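Moving the living room round, again

So I finally gave in and started on the living room. I've been moaning about it since May, mostly to Karlijn, who has stopped answering when I bring it up (fair enough). The sofa has been on the wrong wall for as long as we've lived in this flat and every evening the sun comes straight in at eye level. Lovely for the plants, rubbish for watching anything!

My plan was simple: swap the two long sides over, get rid of the wobbly bookcase and buy a proper rug. I'd put 300 aside for the lot and I'm already over, mainly thanks to the rug. It's a sort of mossy green and I love it, so I'm not sorry.

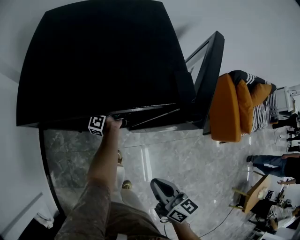
The bookcase went to Tetteh, who wanted it for his records and carried it down the stairs more or less by himself while I held doors open and said "mind the corner" a lot. I then found two library books behind it. They're very, very overdue.

Still to do: curtains. I've got samples pinned up from Willems and I change my mind every morning. Hussam says go for the mustard, but his whole house is mustard, so I'm asking you lot as well. Mustard or the plain grey?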